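グリッパー選び、平行2指で本とか薄いもの掴む場合の爪の形状について

質問 閲覧 942 回答 3 ブックマーク 2

表題のとおりです。急ぎめで助けてほしいです。

卓上アームに付けるグリッパーを比較中。候補はHarnevanoの平行2指と、Drendwoodの同じくらいのサイズのやつ。掴みたいのは本、ファイル、薄い箱。置いてある状態から端を挟んで持ち上げたい。
Harnevanoは標準の爪が先細り。Drendwoodは幅広のパッド付き。どっちも借り物で、今月中に片方返さないといけないです。

試したのは以下。
・文庫本 → 両方いける
・ハードカバー → Harnevanoは掴めるけど持ち上げると回転する。Drendwoodは回らないかわりに爪が下に入らない
・A4のクリアファイル → 両方だめ

手首カメラの画像を貼ります。

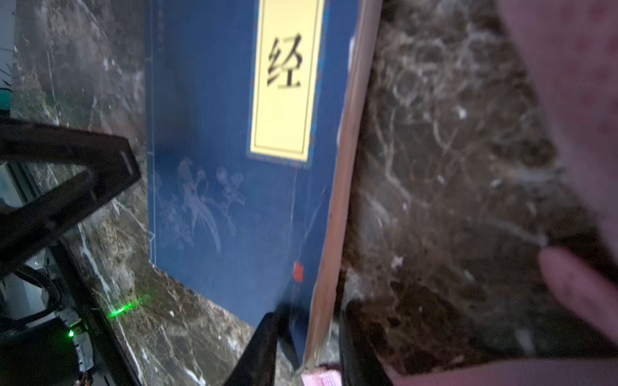 ハードカバーの場合の話ですが、爪の位置決めは手首カメラ1台でやってます。固定カメラは無し。困ってるのが台で、黒っぽい石に白い筋が網目みたいに入ってる柄なので、本の輪郭を取ろうとすると筋のほうを拾ってしまう。表紙は青一色に近いから色で抜けばいいのかと思ったんですが、「経」の黄色いラベルのところで領域が割れます。あと右の爪が近すぎてボケるので、爪と本の縁の距離が画像から読めない。左の爪はまだましです。

聞きたいのは
(1) 爪は先細りのまま行くか、パッド付きに替えるか
(2) カメラはこのままで処理を頑張るべきか、位置を変えるべきか
コントローラはBakhtiariの小さいやつ、把持力の指令は300で固定(単位は無くてただの設定値です)。700にすると表紙がへこみそうで怖くてやってないです。

よろしくお願いします。

―――
回答1(ベストアンサー)
Nisreen Sabbagh

爪は先細りのままでいいと思います。ただし先端の内側に薄いゴムを貼る。回転するのは力不足というより接触が点に近いからで、面で当たれば300のままでもかなり違うはず。うちはシリコンシートを両面テープで貼っただけです。すぐ剥がれるので予備を切っておいてください。

それと掴む位置。端だけ挟んで持ち上げたら重いほうが垂れて回ります。端で少しだけ浮かせて、奥に差し込み直してから本掴み。2段階にするとDrendwoodの幅広でも入ることがあります。でも動作は遅くなるし、私なら爪が入るほうを残します。

カメラは動かしたほうが早いです。処理で粘っても、台の柄が変わったらまたやり直しになる。少し後ろに下げて、両方の爪先にピントが来る距離を探すこと。近接で撮れないレンズだといくら画像処理しても距離は出ません。
とりあえずの確認なら無地のマットを敷くのが一番です。それで輪郭が取れるなら原因は台の柄で確定、取れないならラベルの処理のほう。ラベルは領域を埋める処理(穴埋め)を入れれば大体つながりますが、ラベルが画像の端にかかってると穴扱いにならないのでそこは注意。今の画角だとまさにそれですね。

クリアファイルは平行2指では諦めて吸着にしましょう。

質問者からの返信
ありがとうございます!マット敷いたら輪郭はすんなり取れました。柄でした…。ラベルは端にかかってるから埋まらない、なるほどです。ゴムはこれから貼ります。カメラのブラケットも作り直してみます。

―――
回答2
退会したユーザー

Tindportの3指にすれば全部解決。高いけど。

―――
回答3
名無しの組込み屋

700が怖いなら300からちょっとずつ上げればいいだけでは。いらない本で試す。古本屋で安いの買ってくる。表紙の角が先にやられるので角は避けて。
Bakhtiariのは設定値と実際の力が比例してない機種があった気がする(うろ覚え、型番忘れた)。はかりを挟んで自分で測っといたほうがいいです。爪を替えたらもう一回測ること、長さが変わるとずれまs。
カメラの件はわからないのでパス。

この回答に返信する コメント 2 シェア 0

お問い合わせ | 利用規約 | ページの先頭へ戻る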